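Winter house check, with my notes
Posted 4 February 2018

I do this walk-through every winter and then again in September, and a couple of you asked me to put the whole list up with comments this time. So I've typed it out pretty much the way I scribbled it, minus the coffee ring. The house is over 800 square feet on one floor plus a crawl space, so if yours is bigger, give yourself a whole afternoon. I mark things OK, FIX or WATCH. WATCH means I don't like it but I'm not buying parts yet.

SMOKE AND CO ALARMS

Hallway smoke alarm, test button -- OK. Loud as ever. The dog went under the bed.

Bedroom smoke alarm, test button -- OK, but a bit wheezy compared to the hallway one. New battery went in anyway.

Date on the back of each alarm -- FIX. The kitchen one is past its ten years! I had been testing it faithfully and never once turned it over to read the label. The new one is a Videll, and the mounting plate doesn't match the old screw holes, so now I have two little holes to fill in the ceiling.

CO alarm outside the bedroom -- OK. Vacuumed the vents with the brush thing.

ELECTRICAL

Outlets, warm to the touch? -- OK, all of them. I go around with the back of my hand like I'm checking for a fever.

GFCI outlets, test and reset -- Bathroom OK. Kitchen left OK. Kitchen right is a FIX, it trips fine but you have to push reset three times before it catches. My neighbor Yiran Cui (retired electrician, very patient with me) says don't bother nursing it along, just replace it, and turn off the breaker first and check it's dead with a tester. I promised.

Extension cords -- FIX. I had one running under the rug again. I know, I know. I wrote a whole post last year telling people not to do this. It's gone now and the lamp lives on the other side of the room.

Space heater -- OK. Plugged straight into the wall, three feet of clear space all the way around. The cord is a little stiff near the plug so I'm calling the cord WATCH.

LIVING AREA

Furniture clear of heating vents -- this is the one I fail most often, because I like to move things. Sofas are the worst for it. They're long, they're heavy, and once one is sitting on top of a floor vent you forget the vent was ever there. Pull yours out a foot and look behind it. I found the vent, a sock and most of a deck of cards.

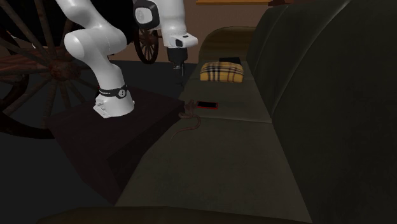
Item 9: check alongside the sofa as well as behind it.

Tall things anchored to the wall -- Bookcase OK, I gave it a good tug at the top. The Grevero cabinet is a FIX, one strap has come loose from the stud and is basically decoration. Longer screw, ten minutes, no excuse.

Rugs flat, no curled corners -- WATCH. The one by the back door has a corner that sits up like it's asking a question. Double-sided tape worked for a while last winter.

Window locks -- OK except the small one over the desk, which needs a shove. Candle wax on the track helped a lot (try it!).

WATER

Shutoff valve turns by hand -- OK. Everyone who lives in your house should know where this is. Go show them tonight.

Under kitchen sink -- OK. Wiped a paper towel around every joint and it came away clean.

Water heater, pan underneath -- OK. Temperature set at 120.

Washer hoses -- FIX. One has a bulge near the fitting, just a small one, but bulges don't get better. I ordered a pair of the braided kind from Itov and I'm keeping the washer valves shut between loads until they come.

Water meter, taps off -- read 2,677, left it alone for half an hour, read it again. Same number. OK.

CRAWL SPACE AND OUTSIDE

Vapor barrier -- WATCH. It has slid away from the north wall. I pulled back what I could reach without going full army crawl.

Dryer vent flap -- FIX, done on the spot. It was stuck half open with lint.

Steps and railing -- the bottom step rocks a little. I tightened 2 bolts and it's better, though I'd still call it WATCH.

Gutters -- didn't get to them. It was icy and I'm not climbing a ladder on ice for a blog post.

Parts list for the weekend: GFCI outlet, long screws, rug tape, ceiling filler. I'll post an update once the hoses are on.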